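Filley wants to put water meters in every rental unit by November and says tenants will save money. I've read the whole packet and I'm not buying it.

The installer is Pluvent. Their flyer says the average household saves $281 a year. Average of whom? It doesn't say.

My building paid $3,159 for water last year, split between eight units. That's under $400 each. To save $281 I'd have to quit showering.

Then there's the "reading fee." Page 14, small type. $36 a month, so $432 a year, per unit. Go ahead and subtract.

I asked at the counter and was told the fee "may be waived." By who? For how long? Shrug.

Wistside did the same thing two years ago. A friend over there showed me her bills. She went from $432 to $588 and she lives alone with a cat.

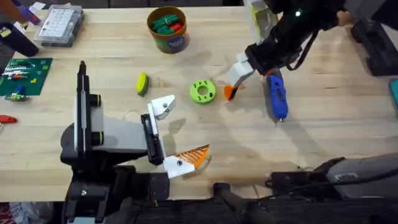
And if the meter reads wrong, you pay first and dispute it later, in writing, within ten days. Public comment closes at 5 pm. I sent mine in already.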